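The shop on Rivera Street opens at nine, but the owner is usually at the bench by seven. She has been repairing and refinishing tables for 37 years, the last 3 of them in Joltarholm, and she agreed to talk while a coat of oil dried on a chest in the back.

Most of her customers come in with kitchen tables. "People want to save the one they grew up with," she said. "It's hardly ever worth much money. They know that."

She starts every job by asking how the table is used. A family with small children gets a different finish from a couple who eat out most nights. For years she put polyurethane on nearly everything, and she still will if someone asks. These days she prefers a hard oil, sold locally under the name Fillow, on pale woods.

"Varnish looks good until it gets a deep scratch, and then you're sanding the whole top," she said. "With oil you can fix one spot on a Saturday morning and go make lunch."

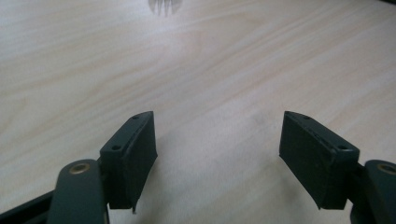

A pale wooden tabletop.

Her advice to people who want to do the work at home is short. Sand with the grain, stop earlier than you think you should, and wipe off all the oil that hasn't soaked in. Leaving too much on is the mistake she sees most. The surface stays sticky for weeks and picks up every crumb in the house.

She also told me to lay used rags flat outdoors to dry – oily rags in a pile can catch fire by themselves. She had a small one in her first workshop and hasn't forgotten it.

Prices have gone up. A full refinish on a table for six now costs 666 dollars, including pickup within the city. Her main supplier, Grorkico, raised its rates in January 2018, and she held off on raising hers for as long as she could.

She has 2 part-time helpers and would like to train one of them to take over. Neither has said yes. "I asked again last week," she said. "They're thinking about it."

In February she will close for ten days to replace the floor. Orders left before then will be finished first, and after that the wait is about a month.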